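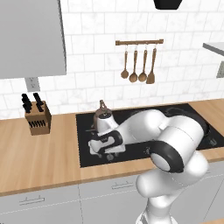 Gallery: Teleoperated Kitchen Demonstrations

Pevau presents selected views from its remote-control demonstration program, coordinated by Thịnh Mai at the Reltilbridge laboratory. Operators guide a simulated arm through household tasks using the Lâm hand controller, and each demonstration is recorded for use in training the Zeno control policy. The current collection comprises 500 demonstrations, recorded by 10 operators. Enquiries regarding access to the recordings should be directed to the program office.

Stovetop tasks

Operators complete a supervised familiarization period before contributing to the collection. They are asked to move at an even pace and to avoid abrupt corrections near the work surface.

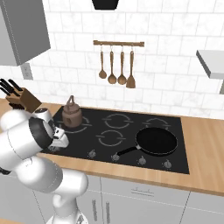 Approach and grasp

Each operator selects an approach path before closing the gripper, and the selection is retained as part of the demonstration. Handles receive particular attention in the operator guide. The kettle has an arched handle on top, while the frying pan's long handle extends toward the control knobs at the front of the cooktop, and the two call for different wrist orientations. Guidance on both is set out on page 43 of the guide.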